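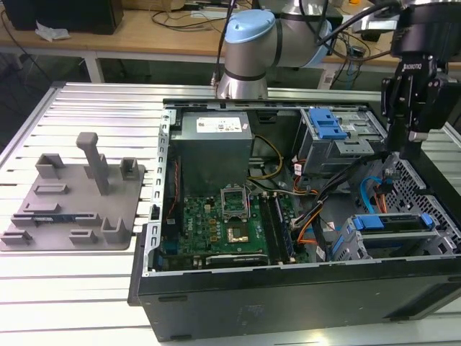
Olesia Kovalchuk reckons I should have looked at the query plan on the first evening and saved myself the other four. She put it more politely than that in her email, but she did also ask whether I'd "tried reading it before shouting at it", so not that much more politely.

Right, so, the slow page. If you've been following along you'll know Wotow is my database of every bus that has left (or failed to leave) Galtoldale, and it has grown a fair bit. The departures table has over eight million rows in it now. Most of the site has coped fine — the stop pages are quick, the route pages are quick — but the one that compares punctuality by month had got slower and slower until I finally timed it. 181 seconds! I'd made a cup of tea and drunk half of it by the time October came up.

I did all the wrong things first. I gave Postgres more memory. I ran VACUUM, then ran it again in case it had missed a bit. I added an index on the departure time, was very pleased with myself, and got exactly the same result, at which point I started reading forum threads from people who were angry about completely different problems.

Anyway, Olesia's advice was to stick EXPLAIN ANALYZE in front of the query and read it from the most indented bit outwards, so I did. And there it was, a sequential scan over the whole departures table, with my lovely new index sitting there ignored. My WHERE clause said something like this:

```sql
WHERE to_char(departed_at, 'YYYY-MM') = '2023-10'
```

I'd written that ages ago when the table was tiny and it looked so neat. But the index is on departed_at, and I wasn't asking about departed_at, I was asking about some text made out of it. The planner has no way to look that up in the index, so it goes and does the sum on every single row. I swapped it for a plain range:

```sql
WHERE departed_at >= '2023-10-01'
 AND departed_at < '2023-11-01'
```

Down to 8 seconds, just from that. I did a little lap of the kitchen.

The rest came from the index itself. The page always filters by operator as well (Shevchuk and Onano run nearly everything here, and they're the two people want to compare), so I made one index on operator and then departure time, in that order. I had it the other way round to begin with, and it was better than nothing but still read far more than it needed. With the equals column first it can go straight to Shevchuk and then walk along the dates. 2 seconds now, and I suspect most of what's left is my dreadful chart code.

I've dropped the old index on operator alone, as the new one covers it, and kept the departure time one for the "what's happened today" page. Inserts seem no slower, though I haven't measured that properly.

Still on the list: to_char turns up in 5 other queries, including the one behind the cancellations page, which I wrote at about one in the morning and don't remember much of. I'll do those next, and then the duplicate stops, which are a whole other post.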